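Plondell Kitchen Notes
Start | Cleaning | Storing | Mending | Moving | Contact
Kitchen > Storing > Packing a china set for a move
Print this page | E-mail this page

Packing a china set for a move

Wrote this up fast after our move from Lallum to Zoltarcombe in December. Same questions keep coming in so here it is in one place. Works for tea sets, dinner sets, odd bowls, whatever.

What you need

Small boxes, double wall. Not big ones. Big ones get too heavy and the bottom goes.
Plain packing paper. Newspaper leaves ink on light glazes and it gets into the crazing.
Wide tape and a marker.
Old towels or dish cloths for the bottom of the box.
Cardboard dividers if you can get them. Liquor stores give them away.

Start the week before, not the night before. Leave out one cup, plate and bowl per person and pack everything else.

Wash and dry first

Everything gets washed. Grit between two plates works like sandpaper the whole drive. Hand wash anything with a painted or metal band, lukewarm water, no scrubby side of the sponge. Then let it air dry overnight on a towel. Foot rings on the bottom hold water longer than you think, and damp paper in a closed box smells awful by the time you open it.

Check for cracks while you're at it. Tap the edge with a fingernail. Clear ring is good, dull thud means a hairline. Put the thuds in a seperate box. 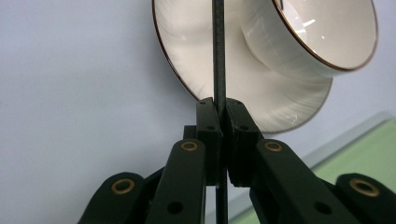

Plates next. Two sheets of paper each, corner to corner, fold the sides in and keep rolling. Bundle in fours with one more sheet around the lot. Stand them on edge in the box like records. Flat stacks break from the bottom up, I lost half a stack of salad plates that way years ago.

Cups. Ball up half a sheet and put it inside, loosely. Don't jam it. Then lay the cup on the corner of a fresh sheet and roll. If it has a handle, wrap a strip around that first so there's padding on both sides of it. Cups go upside down on their rims, top layer only, never under plates. Never nest them.

Saucers same as plates, bundles of six is fine.

Teapots and sugar bowls: lid off, wrap it by itself, tape it to the outside of the wrapped pot with paper tape so it doesnt wander off. Stuff the spout end well.

Filling the box

Towel on the bottom. Heavy stuff, then crumpled paper, then light stuff. Fill every gap. Close the flaps and give it a gentle shake, if anything shifts open it up and add more paper. Keep it under 15 kilos or your back will complain. Tape the bottom seam three times.

Write on two sides and the top. Room, contents, THIS WAY UP. We had 12 kitchen boxes and I only labeled the tops, then the movers stacked them. Guess how that went.

Movers and insurance

We used Çetinkaya, they were good, but read the form whoever you use. Ours didn't cover boxes the owner packed unless you paid 50 extra. Take pictures of anything you care about and keep them on your phone, not in a box.

Unpacking

Let boxes sit a few hours if it's freezing out. Cold china into hot dishwater can crack. Unwrap over a towel, and feel through all the paper before you toss it. My neighbor Rüdiger Reinholz threw out a sugar bowl lid and went through the recycling at 11 at night. Found it too.

Moving the glasses is a different page, will link when its done.

Print this page | E-mail this page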